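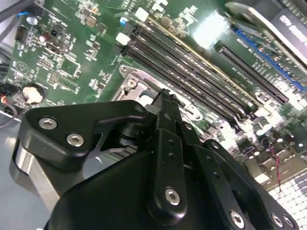

Speaker notes – grippers for PC teardown

Slide 1. Quick hello, skip the bio. Two grippers, Follel and Werno, same arm, same wrist camera. Job is memory slots and CPU socket in old desktops.

Slide 2. Numbers. 3,858 attempts all up. Follel missed 319, Werno missed 593. Say it slowly, pause. Glare off the board is the big one for the wrist cam – mention the colour filter, dont get stuck on it.

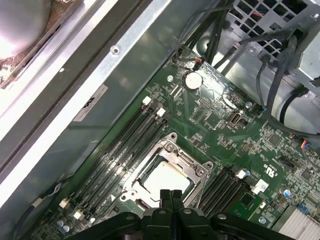

Haddad reckons the misses are mostly controller lag and the fingers hardly matter. Fair enough. We reran 700 with the Arance controller, gap got smaller but didn't close. Show the plot, move on.

Slide 4. Reach. Tower on its side, arm in from above, cables are a pain. Fixed cam helps here, wrist cam looses the latches up close.
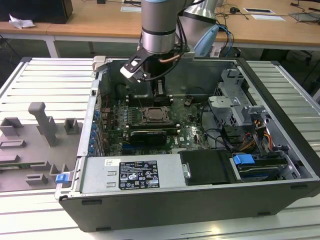
Why not just use suction, someone always asks. Fine for flat lids, no good on a latch. Then next steps – thinner fingertips, softer pads. Questions till half past.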